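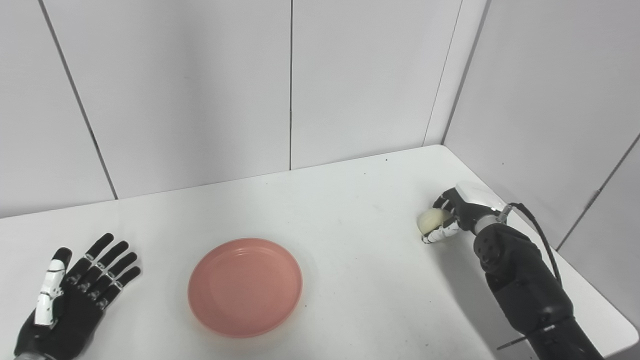
Skondolano tabletop set: README and house rules

Hi! I put this folder together, and I also wrote most of the rules in it, so if something reads oddly you can blame me. Skondolano is a set of 2,100 short two-handed episodes: one plate, one bun, one white table. The job is always to get the bun onto the plate. I picked something that dull on purpose, because I wanted a set where the recording rules were tight enough that two people in two different months would produce the same kind of data.

What's in the folder

episodes/ has the recordings, one subfolder each
notes/ has the operator notes, plain text, typos included
splits/ has the lists: 690 episodes are held back for testing, the rest are yours to train on
rules.txt is the same text as the next section, minus my rambling

Please don't move episodes between the lists. I know it's tempting when you're short on test cases (I've done it myself, and spent most of December undoing it).

The rules we record by

1. Clear the table first. Plate and bun only. No tape rolls, no pens, no coffee. Smudges are fine, we wipe at the start of a session and leave it alone after that.

2. Both hands begin open and above the table, with nothing in them. If a finger is still curled from the last run, reset and start over.

3. Plate and bun start apart, with bare table between them. The plate can go left or in the middle, and the bun goes to the right of it. Change the spot between episodes, and don't line things up by eye to make the grasp easier! 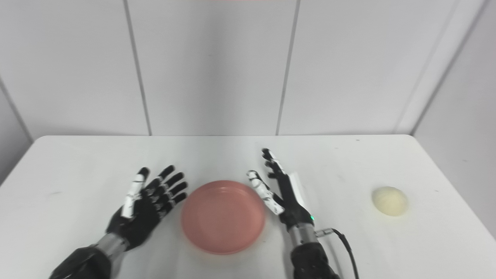

4. Check the cable on the right wrist before every episode. It needs a free loop. If it's tight or caught under the forearm, stop, sort it out, and write it down.

5. People stay outside the marked floor line while the arms are powered. The second person keeps a hand by the stop button and does nothing else. No phone, no note taking. I'm strict about this one and I don't plan on getting less strict.

6. Keep the failures. A dropped bun is a real episode, and it gets the label "drop" and stays in. There are 211 of those so far and they're some of the most useful recordings we have.

7. Never edit a recording to make it look cleaner. You can add a note or add a label, but the frames stay as they came.

8. Stop after 200 episodes on the same operator login and swap. Tired people get sloppy about rule 2, me included.

Labels

Every episode gets exactly one: done, drop, miss or aborted. "Miss" means the hand closed and the bun wasn't in it. "Aborted" means a person stopped the run for any reason at all, and you don't have to justify it. If you can't decide between two labels, pick the worse one. The labeling tool is Jelerix, and the version we used is written at the top of each notes file.

Where it falls short

It's one table, one kind of plate, one kind of light. A model that does great here may be lost in a normal kitchen, so please don't quote our test numbers as if they meant more than that. The Ghiță set, which uses the same rules with bowls and cups, is a better pick if you need variety. I'd love to merge the two someday, but the label names don't match yet.
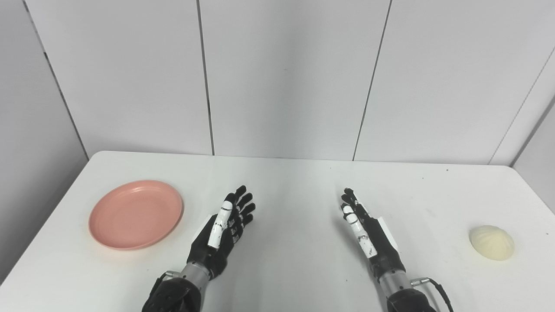 Can I record my own episodes and add them to the set?
Sure, as long as you follow all eight rules and send the notes files along with the recordings. Put them in a new subfolder with your lab's name on it, and I'll run the checks before they go into the lists.

Use and credit

Free for research and teaching. Please credit Himholm and say which split you used. If you change a rule, say so in your own README, and drop me a line too. Rule 4 came from an outside lab and I'm glad they wrote.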